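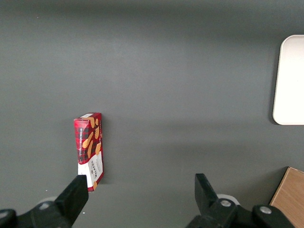 Bongani said he still can't see why we'd run the kettlebell class at 7 a.m. when half the members don't get off shift until then, and could we please write that down this time. So – written down! I'm doing the minutes again, Tatsuya Kaneko, Stullis gym members' meeting, March.

Search classes, coaches, timetable Search

We talked it over for ages and landed on 7:45, starting next month, with 18 spots (the mats won't stretch to more). Bongani Le Roux will teach the first 2 weeks and then we see who's keen.

Next was the rower. Prilon quoted $900 for a new one and $772 for a refurbished one with the same seat. I like the cheaper one, most people did, and we voted yes. I'll call them.
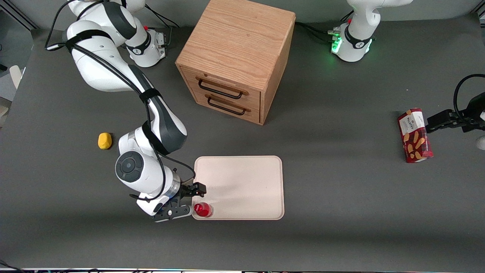
Tabletop with tray

Then the Moussa Challenge, our squat and lunge thing. Last year people got pretty creative about how deep a squat has to be, so we're going with hips below the knee, judged by a coach, no arguing at the whiteboard. I argued a little. Lunges stay the same.

Planach wants to share our Saturday-style open floor hours with their running club. We like them, but we need to know how many are coming before we say yes. Bongani is emailing them.

Also, please wipe down the benches. We wrapped up at 8:20 p.m.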